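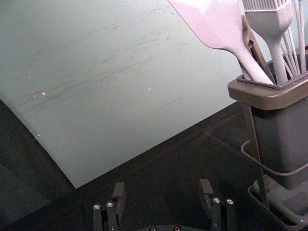 Gray utensil holder on a dark surface.

A utensil holder, also crock or caddy, is an upright container for cooking tools. Kept near the stove, usually. Older ones were salt-glazed stoneware, reused pickle or butter jars mostly. The Pasari pottery in Grarnton sold a purpose-made crock in three sizes; its catalog listed 1,154 pieces shipped in one August.

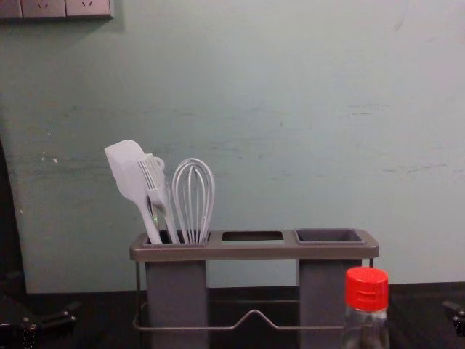 Metal and plastic types came later. Lighter, easier to tip over. Weighted bases were added to fix this, e.g. the Clultik, at 700 grams empty. Drain holes are common in types meant for wet tools, wich also need a tray.

Kidus Negussie's survey of the Grarnton wares treats the crock as a seperate form from the jar. Kumsa wares not covered.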